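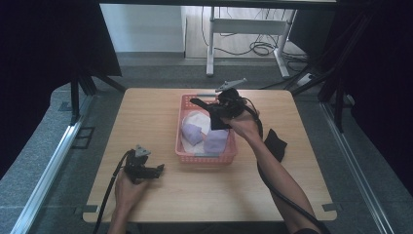
Liên Doãn
Test engineer, end effectors, Olham

Speaker notes: Comparing hand-held grippers on soft items

Slot is short. Leave time for the controller questions, they always come.

Opening slide

Good afternoon. Title slide is the cloth task at the bench: basket, cloths, one gripper in each hand. Leave it up while people sit down.

I work on end effectors at Olham. For the past while my job has been to compare finger sets and triggers on the hand-held units before we commit to tooling for the arm-mounted version. Most of what I show today was done with Lợi Châu, who wrote the logging, and Hậu Trình, who cut the fingers. Mistakes in the analysis are mine.

The question we were given: which of the candidate finger sets should go forward for cloth? Rigid parts were covered by Tùng Quách's report and I will not repeat it. Ask him for a copy.

Slide 2. What was compared

4 finger sets, one body. The body is the same throughout, so motor, gearing and trigger stay fixed and any difference is down to the fingers and the pad.

Set A: long finger, flat pad, soft rubber.
Set B: long finger, ribbed pad.
Set C: short fingers, flat pad.
Set D: short fingers, thin lip at the tip for getting under an edge.

Say the names slowly. People mixed up B and D last time.

All of them close in parallel. We did not test anything with suction or needles. Needles work well on cloth but leave marks, and the customer at Pultdale ruled them out before we started.

Slide 3. The task

One basket of small cloths on a table. The operator takes a cloth out, puts it flat on the table, lets go, then picks it up again and returns it. Both hands may be used. A trial is one cloth, out and back.

The return half is harder than the taking out. In the basket there is nearly always a fold standing up that you can pinch. Flat on a hard table the cloth offers only its own edge, and the finger has to come in low.

We used folded cloths and crumpled ones. Folded cloths are several layers thick and the grippers tend to take the top layer only. Count that as a failed grasp if the fold opens. Hậu argued for counting it as half. We did not, since the folding station downstream needs the cloth as it was. (If asked: changing this rule does not change the order of the sets.)

Slide 4. Numbers

1,265 trials in all, over 12 operators. Everyone used all the sets, order shuffled. Trials with a logging fault were repeated, so the total is complete trials only.

Walk through the bar chart left to right. Top bars are the basket pick, bottom bars are the table pick.

Points to make:

On the basket pick the sets are close together. The long fingers are slightly ahead because they reach past the rim with the body still clear of it. With the short sets the body touches the basket wall and the basket moves.

On the table pick, D is clearly best, then C, then A. B is last. The ribs hold the cloth well once it is between the pads but they ride over the edge on the way in.

Drops in transit were rare with every set. I would not choose between them on that basis.

Do not read out the percentages. They are on the handout with the intervals.

Slide 5. Thin cloth, dark cloth

Two side results.

Thin cloth bunches under the tip if the operator presses before closing. With set D the lip helps, but only if it is kept level. Tilted, it digs in and pushes the cloth away. Operators worked this out at different speeds and you can see it in the early trials.

Black cloth next to black fingers is a camera problem. The grasp is the same, but the segmentation loses the boundary between finger and cloth at the moment of contact, which is the moment we want. Lợi tried more light first. It helped less than lighter pads did. We now have a batch of pads in pale grey for the next round. No results yet, please do not promise any.

Slide 6. Cable and weight

Each unit is wired. The cable carries power and the encoder signal, and it is stiff. Routed down the outside of the forearm it stays out of the work. Left to hang, it pulls on the back of the body and the tip lifts, and for a table pick a lifted tip is a miss.

We measured this with one operator by taping the cable and then untaping it. One operator is not enough and I say so on the slide. The effect was big enough that we fixed the routing for all later sessions. Sessions before the change are marked in the data file and are left out of the table pick figures.

A battery version exists on paper. It adds weight at the hand. Silvan Wieser has the drawings and is against it. His view is that a thinner cable gets most of the benefit, and I agree so far.

Slide 7. Two hands

We expected the second hand to matter little for single cloths. It mattered on the table pick. Many operators pressed the far side of the cloth with one gripper and slid the other under the near edge. Set C on the pressing hand and set D on the picking hand was the pairing most people asked for by the end.

This is a problem for a single-arm cell. If the target has one arm, the two-handed trials overstate what it will do. The handout gives one-handed figures in a separate column. Use those.

Slide 8. Trigger and controller

Two controllers were tried on the same body. One maps trigger travel straight to opening. The other closes at a fixed speed and stops on a current limit.

Direct mapping was slower to learn and better in the end. Operators could half close, feel for the edge and then commit. The current limit version treats a thick fold and the table surface as much the same thing, and it stops early on both.

The limit can be raised. We raised it. It then crushed the basket rim on one occasion, so we put it back.

Rate of 5 on the trigger filter is what we settled on. Lower and the fingers chatter, higher and there is a lag people complain about. The setting is in the config file under that name. Somebody will ask for the units: it is samples.

Slide 9. What we did badly

The basket was not fixed to the table. It should have been, or else its position should have been logged. For the short sets some of the failures are really basket movement, and we cannot now separate them.

Only one table surface was used. A softer top would let the finger in lower and would probably narrow the gap between C and D. Kiều has a padded bench we can borrow at the Nikham site.

Operators knew which set they were holding. No way round that with fingers you can see.

Pad wear was checked by eye. Set A pads were changed once, early, and the log does not say after which trial.

Slide 10. Recommendation

Take D forward for cloth, with pale pads. Keep A as the fallback for deep baskets. Drop B. C is only worth keeping if the cell has two arms.

Direct mapping on the hand-held units. For the arm, the current limit controller stays in as a safety stop only.

Next round starts in February: fixed basket, padded bench, grey pads, same cloths. Anyone who wants a finger shape added should get the drawing to Hậu before the cutting list closes.

Backup slides, only if asked

B1: jaw force against trigger travel, all sets. The dip near the closed end is pad compression, present on the rubber pads only.

B2: learning curves by operator. The two flat ones had used the units before.

B3: cable drawing, connector side. The strain relief shown is the old one.

Handouts are by the door. Data file on request, write to Lợi.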